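3.2 Carrying and setting down loaded panels

The second group of tasks concerns flat panels that are moved while small items are still resting on them. In the household survey described in Section 2, clearing a surface before moving it was the exception. Respondents in the Fluvon and Orach groups reported that they usually lifted a board, tray or loose tabletop with its contents in place, and took the items off only when one of them was tall or fragile. We therefore treat the loaded panel as a task in its own right, separate from the empty-panel lifts of Section 3.1.

A loaded panel places two demands on the carrier that an empty one does not. The first is tilt. Small items begin to slide at an angle that depends on the surface finish and on the base of the item, and the carrier has little warning before this happens. The second is grip placement. With items near an edge, the hands cannot always go where the weight of the panel would suggest, and the carrier must accept a less balanced hold or move the items first. Both demands grow when the panel is raised above the shoulders, as in passing over furniture or reaching a high rest.

Each session was divided into three phases: lift, carry and set-down. The lift phase begins when the panel leaves its support and ends when both arms are steady. The carry phase includes any change of height. The set-down phase begins at first contact with the new support and ends when both hands are clear. Short pauses within a phase were kept, and no attempt was made to correct the carrier's technique. Of 123 sessions in this group, 17 were set aside because the start of the lift could not be fixed with confidence. The remaining sessions were coded by phase, panel height and the layout of the items.

Panels were grouped by surface pattern as well as by size. Pattern matters for the coding work more than for the carrying itself. On a plain panel, a small shift of an item is easy to find by comparing two moments in the session. On a veined or speckled panel the same shift may be hidden, as the dark lines of the pattern run close to the outline of the item. Figure 3 shows an overhead hold from the veined group, with items of several colors on the panel. 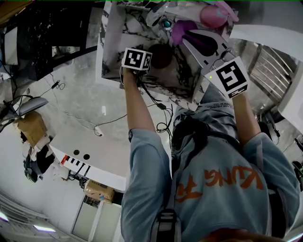

Figure 3. Overhead hold of a white marble-patterned panel with both arms raised. Power strip and cables on the floor below.

Items were coded by contact shape and not by use. A rounded item, a flat disc and a wedge behave differently on a tilted surface, whatever their purpose in the home. Color was recorded only as an aid to tracking. Strong colors such as pink and purple were followed with little effort on white panels, while dark items near dark veining needed a second pass. Where two items touched, they were entered as a pair until they separated.

The state of the floor was coded in the same pass. Raising a panel changes what the carrier can see of the walking path, and the effect depends on panel size, arm position and head angle. Floors were placed in one of three classes: clear, loose items present, and cords present. The third class takes priority over the second when both apply, so a floor with a power strip and trailing cables is entered as cords present. We kept cords apart from other loose items for a practical reason – a cord spans a length of floor and may cross the path at more than one point, while a small item can be passed with one longer step.

Cables hanging from the carrier or resting on the panel were entered in a separate field, with a note of whether they crossed the surface. A cable across the panel can shift an item without any tilt at all, and movement of this kind should not be counted as a slide. In 11 sessions the two causes could not be told apart, and the movement was coded as unresolved.

Two limits of the scheme should be noted. Panel weight was taken from the Husier supply list and was not measured for each session, so differences between panels of the same listed type are not captured. The height classes are also coarse. A panel held just above the head and one held at full reach fall into the same class, although the load on the shoulders differs. A finer division was tried on the Vishwakarma subset in November but gave poor agreement between coders – most disputes concerned panels held at a slant, with one edge well above the other. For these cases we recorded the height of the lower edge, and the same rule is used in Section 3.3 for shelves and doors.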